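May, bench notes, pouches + small tools

Third go at sorting the pouch problem. Haltix ones are fine on the zip but too short for the long scissors, so scissors end up loose in the drawer again. Jotier do a longer one, 27 cm inside, measured it with the steel rule this time and not off the listing. Takes scissors, scalpel handle, pencil, the thin glue brush. Won't take the bone folder lying flat. Diagonal ok.

Zip test: 1000 open/close was the plan. Got to 177 before lunch and stopped, wrist had had enough. No snagging so far, slider a bit stiff on the corner. Will carry on in bits and keep the tally on the back of the Flokel delivery note (pinned above the sink, DON'T bin it).

Mesh v. plain top – mesh wins easily. Everyone opens the plain ones to check what's in them, then doesn't close them. Downside is dust, and we make plenty of that. Wiped the test one at 3 with a damp cloth, came up ok, fluff stays in the weave though. Try the soft brush next time.

Moved on to the light wood table after lunch, the main bench was covered in offcuts and I wasn't going to clear someone elses job. Better light there anyway. Watch the grommet hole, small screws roll and go straight down it. Lost one of the M3s. Checked the floor underneath, nothing. Need a cap for that hole or just tape. 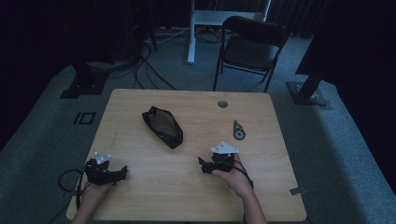
*Pouch with the mesh or see-through top, zip pull at upper left. Green and white thing to the right of it still needs a home.*

Kit list for each pouch, as it stands:

- long scissors, points down
- scalpel handle + blades in their own tin, NOT loose
- pencil, short rule
- glue brush, dry only
- spare blade for whichever cutter goes in

Labels: tried the Nseir iron-on ones on the fabric end. Edges lifted after one wipe. Might be me, iron was probaly too cool. Second try on a scrap first. If that's no good then sew-on tape, slower but at least it stays put.

Metal tab on the right hand edge of the table catches sleeves. Caught mine twice. Bit of felt over it for now? Ask whether anything still clamps to it before taking it off.

To do
- finish zip count
- order more of the long pouch, not the short
- cap for grommet hole
- felt
- find out if the bone folder can live in the drawer divider instead, near the front where people will see it

Blades nearly out as well, last box open.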